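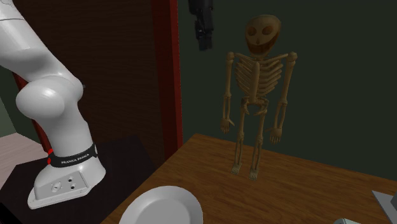 Renders: Hye-jin Heo / Kunora trial, Tamiru scene pack

Print this page | E-mail this page

Oct 19, 2026

Tamiru trial, second round of notes. Picking up where I left off, which was me swearing at the license server. Clotilde got it going in the end (the key wants the machine name in lower case, go figure) and we've had the tabletop scenes open all morning!

So the pack is a pile of indoor rooms and tables with an arm already bolted in, plus a library of 1244 objects you can drop on the table. You pick a room, pick a seed, and it scatters stuff. We got the white arm with the two-finger gripper, a wooden table, a plate, a book, and a skeleton. I love the skeleton. Big tilted skull, enormous grin, ribs and everything. Jhonatan wants to rename the whole task after it and I'm not going to stop him.

First impressions from poking around. The materials are way nicer than what we had from our homemade scenes, the grain on the table especially. Shadows on the arm look right to me. The wall is plain as plain can be, and I'd kind of like a few dressed-up ones, but the config file has a slot for swapping it so maybe that's on us.

The book has real-looking cover text, with a rhino on the front and "The Path Ahead" on the cover and again on the spine. Yi-an got excited about that for the language prompts – "move the book with the rhino" is a much better instruction than "move object 10". The spine lettering is dim, so I wouldn't build a reading task on it without fixing the lights first.

Now the collision shapes, the thing I really wanted to check. Skinny parts are where these packs usually cheat. I opened the skeleton in the shape viewer and the arms and legs each get their own hull, the rib cage gets one fat lump, and the hands are basically mittens. Fine for grabbing it by the middle. Not so great if Hye-jin Min wants her finger-bone pick, and she does want it, she has asked twice. Kunora's docs say you can ask for a finer hull per object, but it's a support ticket and they turn it around in their own time. Ticket is in. I put my name on it so the reply comes to me.

Ran 10 seeds on the standing-skeleton layout with our old grasp script, no tuning. The script thinks the skull is the best place to grab. Well sure, it's the roundest thing there! But come down from above with the fingers open and you're really fighting over where the collarbones are. I told it to stay below the neck and the proposals got a lot more sensible. Leaving the scores out until I've rerun with the same friction as the Plostthorpe bench, otherwise somebody will copy them onto a slide.

Things that bugged me:

The reset is slow the first time you load a room. After that it's quick. Yi-an thinks it's the textures being unpacked and she's probably right.

Object names are a mess. The skeleton is filed under "figure", the plate under "dish_flat", and I couldn't find the book at all until Hye-jin Heo searched by title.

Camera presets. There's a view over the table and a close one looking down along the gripper. The close one is great for seeing where the fingers are, but the gripper covers a good chunk of the table and the preset won't let you nudge it. You have to copy the preset and edit the copy, and then the copy forgets its lighting. Grr.

Price: $347 a seat for the year, no charge for the headless nodes. Grollavthorpe bought in already and they're happy to swap notes. Their tip was to pin the version before you start collecting anything, since the December update is supposed to move some object origins. Pinned ours right after lunch.

Still to do: friction rerun, wall swap, dump the full object list to a spreadsheet so we can retag it ourselves, and ask sales whether a seat can move between people mid-year. I'm leaning toward buying. Clotilde is too, though she wants to see the finer hull first and I think that's fair.

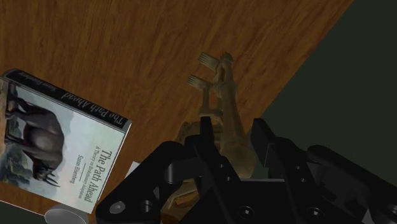
Can we use our own gripper model with the Tamiru scenes, or are we stuck with the one that ships?

You can bring your own, as long as it's exported with the mount frame at the wrist flange and the finger joints named the way the template has them. Jhonatan got ours loading, but the grasp presets don't carry over, so plan on redoing those by hand.

Print this page | E-mail this page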